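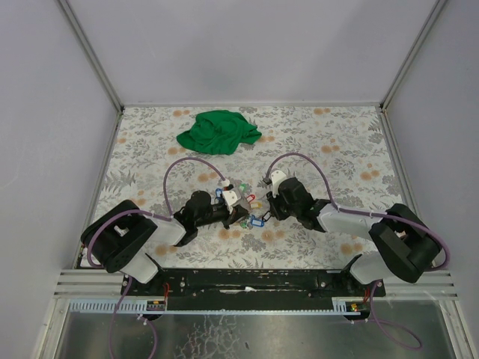

Orange flower pairs and grey fern fronds on an off-white printed sheet.

The repeat is the first thing a print buyer checks and the last thing most customers notice. It is the distance after which a pattern starts again, and it sets how much cloth is lost when two widths have to match at a seam.

At the Stomthorpe works, botanical prints are drawn to a repeat of 36 centimetres. Liesl Hämmerli, who runs the drawing office, prefers a half-drop layout for sprigs and ferns. Each column is shifted down by half the repeat, so the eye does not pick out rows. The cost is waste at the cutting table, which on a pair of long curtains can come to most of one repeat per width.

Colour is a separate problem. A design in 4 colours needs four screens, and each must land in register with the others. Small flowers show errors early: a petal that overshoots its outline reads as a smudge from across a room. Flat greys are more forgiving, though they shift noticeably under warm lamps.

Erick Rweyemamu keeps the firm's archive, which holds 2393 designs on paper. Fewer than 700 have been redrawn for digital printing. Scanning is quick. The slow part is closing the repeat — older sheets have stretched unevenly, and the left edge seldom meets the right without redrawing stems by hand.

The next group, bought from the Clarkham mill when it closed, goes to the drawing office in September.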